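Parmont Institute for Household Automation
Home | Research | Posts | Events | Contact
Last updated: November

Thread: Can machines do household chores yet?

1/ The Institute receives this question more often than any other, from journalists, from care providers and from people who would like someone else to clear the kitchen table. Our short answer is "a few of them, slowly, with a person nearby." The longer answer follows in this thread.

2/ We will limit ourselves to tabletop work: picking up, sorting, putting away, handing over. Vacuuming and lawn mowing are separate fields with separate problems. Floors and lawns are mostly flat. A table at the end of the day is a different matter.

3/ A chore is rarely one task. "Tidy the tray" asks a machine to identify each item, decide where it belongs, choose a place to hold it, lift it without disturbing its neighbors, and release it where it will stay put. A mistake in any step counts as a mistake in the chore.

4/ Our review this fall was led by Paloma Pettigrew, who directs the manipulation program. Her team looked at 200 written reports of household tasks from partner laboratories and small manufacturers. Reports that gave only the successful attempts were set aside.

5/ The team's first finding concerns language. The word "autonomous" was used for machines working alone, for machines with an operator ready to step in, and for machines steered by a person for part of the task. Readers should ask which of these is meant before comparing any two results.

6/ The second finding concerns the objects. Rigid items of moderate size, with sides a two-finger gripper can close on, are handled fairly well. Soft packages, glossy surfaces and anything that rolls remain difficult. Most households own plenty of all three.
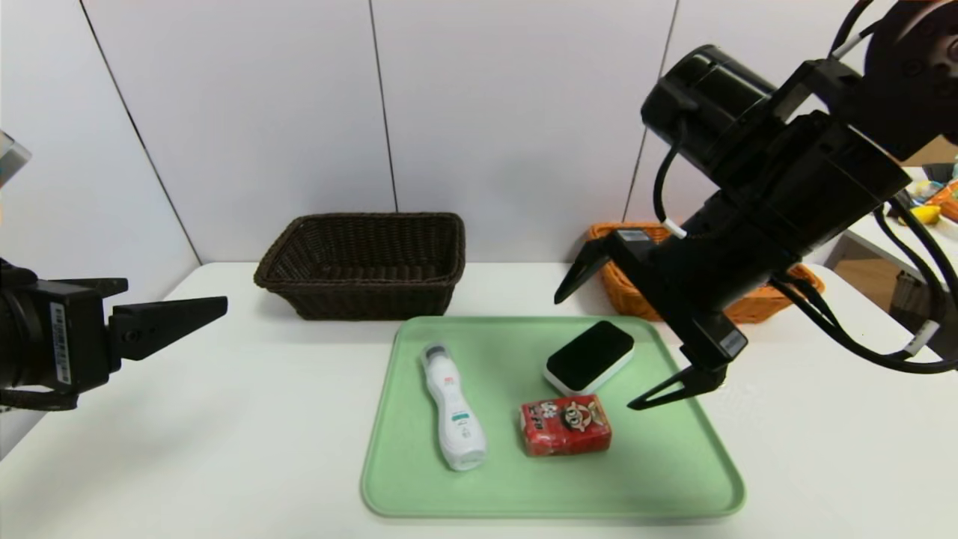 Bottle, red package and black-and-white device on a mint-green tray, between two grippers.

7/ Consider a bottle on its side. An adult picks it up without thought. A machine must work out which way the bottle points, approach across its body, and close firmly enough to hold it. If the first contact is slightly off center, the bottle may turn or roll, and the plan has to be made again.

8/ A wrapped package presents the opposite difficulty. It may hold its shape or it may give way, and a camera cannot always tell which. Printed wrappers are a help with recognition, particularly bright ones. They say very little about how hard to squeeze.

9/ Low, rounded objects with a smooth top are a third case. There is often little height for the fingers to work with. Some teams slide such an object to the edge of a tray before lifting it. Others use one arm to steady and the other to grasp, which is effective and takes time.

10/ On the subject of time: the program asks partners to report the full duration of a task, pauses included. One partner team, Stonda, reported a tray-clearing trial that took roughly 20 minutes from start to finish. A member of our office staff did the same job before the kettle boiled.

11/ Speed should not be the only measure. A person with limited hand strength may be well served by a slow machine that can be trusted. Care providers who wrote to us asked mainly about dropped items, spilled liquids and what the machine does when it is unsure.

12/ That last point deserves more attention from developers. The Kiani trials, which our staff attended, gave credit to a system that stopped and asked for help. We consider this sound practice. A machine that leaves an unfamiliar object alone has caused less trouble than one that guesses.

13/ Shop-floor chores are further along. Prilel, a packing firm that shares its figures with us, has a sorting station that handled 800 items in its most recent test period. The items arrived in a known order and under steady lighting. The same conditions cannot be expected at home.

14/ The firm also keeps one worker assigned to the station. Its managers were clear with us that the job has changed and has not gone away. The worker now clears jams, replaces worn finger pads and removes items the system should not have been given.

15/ Several readers have asked whether two arms are necessary. For putting single objects into a basket, one is often enough. For opening containers, folding cloth or holding a bag open, a second arm makes a considerable difference. It also adds to the cost and to the room required.

16/ Others have asked when a general household machine will be on sale. The Institute does not issue forecasts. We would advise buyers to request a demonstration with their own belongings, on their own table, and to stay for the failed attempts as well as the good ones.

17/ The next round of the review will cover 200 further reports, with a section on kitchens. Laboratories wishing to take part should send complete trial logs, including trials that were stopped early. Edited video alone will not be accepted.

18/ Questions about method may be sent to the manipulation program through the contact page. Replies posted under this thread are read each morning at 9 a.m. Dr. Pettigrew's team will answer those concerning test objects and scoring first.

Contact | © Parmont Institute for Household Automation | Back to top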